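Unit 5: Segmentation masks from the wrist camera
Handout for the lab part. Please read before you start the Plakeo container.

Last week we finished the controller loop. We now turn to the mask, the part of the pipeline which decides which pixels belong to the gripper and which to the world. The planner in Talley accepts only the second kind. If gripper pixels leak into the cloth class, the grasp point is placed on our own finger and the motion is rejected.

Steps for today

Load the Stornport recording and check that it has 631 images. If you get 279, you have the February version and must download again.
Run the static mask first. It is made from the gripper model and one joint angle.
Run the learned mask second, with a threshold of 15 grey levels at the border.
Save both results under your own name and compare the borders by eye before you compute any score.

A static mask works well when the cloth is far away. It does not know about occlusion, so it will mark cloth as gripper wherever the cloth lies in front of the joint. Dark cloth makes the second method weak also, as the colour difference is small. Use image 79 for the written answer and draw the border by hand.

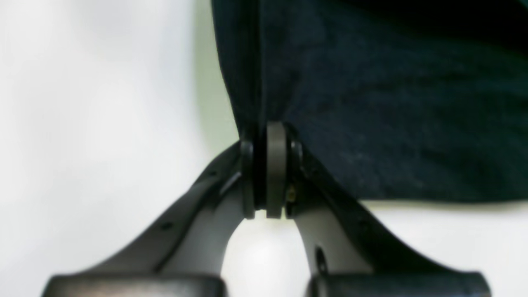
Regula Berchtold remarks that for navy on charcoal she would not trust colour at all, and would give the network the texture channel and the joint angle as extra inputs. You may try this variant if you have time. The switch is in the Marchuk config file, under "inputs", and it is off by default.

Hand in the drawn border, both masks and half a page of comment. Please write which pixels you were unsure of.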